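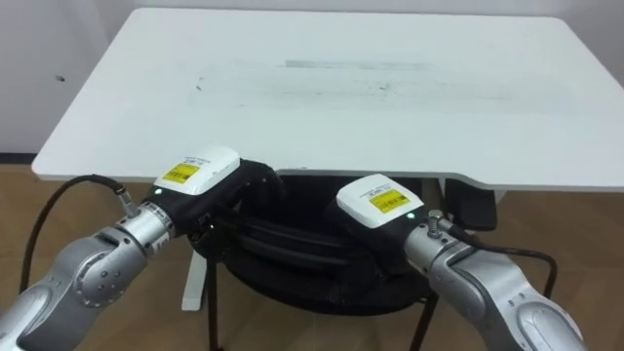
By Dilani Jayasinghe
April

Marjatta Keskinen gets up four times while I'm pouring the tea. She fetches a spoon, looks out at the bird feeder, comes back for her glasses and then decides she'd like to talk standing up for a bit. "My grandchildren think I'm fidgety," she says. "I tell them it's my profession."

For 18 years she has gone into offices, libraries and spare bedrooms in Skerkberg to help people be more comfortable at their desks. She trained as a physical therapist, got curious about why the same sore shoulders kept coming back, and started asking patients if she could see where they worked. The first to say yes was a bookkeeper who kept her keyboard on top of an open drawer. "An open drawer! She'd worked like that since she was hired, and she was so proud of it. And I thought, well, I've found what I want to do."

I had expected a lecture about my posture and I never got one. Keskinen doesn't believe in a perfect way to sit. She likes slouching, and she likes people who put one foot up on a box. What she wants is for you to change, often, and to make the changing easy.

"Put the printer in the hall," she says. "Use a small cup. You'll have to fill it again, and there's your walk."
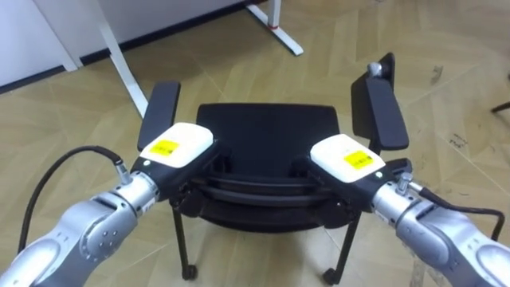
A black office chair with armrests on both sides.

She does care about chairs, though perhaps less than you'd guess. When the housing office at Gamlow asked her to look over its seating, she tried all 222 chairs herself, which took almost 6 weeks, and found that most of them were perfectly good. They had simply never been adjusted. People had inherited them from whoever sat there before and left every lever where it was.

"There was a very tall man, Samran Paisan, lovely man, sitting with his knees up here." She holds a hand level with her ribs. "We raised his seat and he laughed out loud. Then his desk was too low, of course, so we did that next."

Her method is easy to try at home. Start with your feet flat and set the seat from there. Bring the armrests down until your shoulders drop. Then leave it alone for 3 days before you touch anything else — your body needs time to make up its mind, and it will complain about anything new on the first morning. 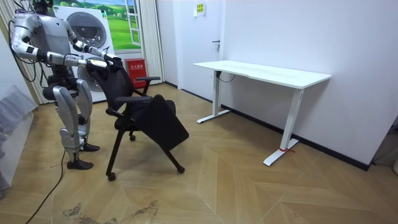

Black office chair with a tall back.

I tried it that same evening, and I'm a bit of a convert! My armrests had been far too high for years.

These days Keskinen is handing most of the house calls over to Aniela Bednarek, her former student, and spending her mornings on a walking group that meets by the Rornus bridge. She has plans for a second one, slower, with more benches.

"Benches are wonderful," she says, already up again and looking for her coat. "You sit, you see something, you want to go and look at it."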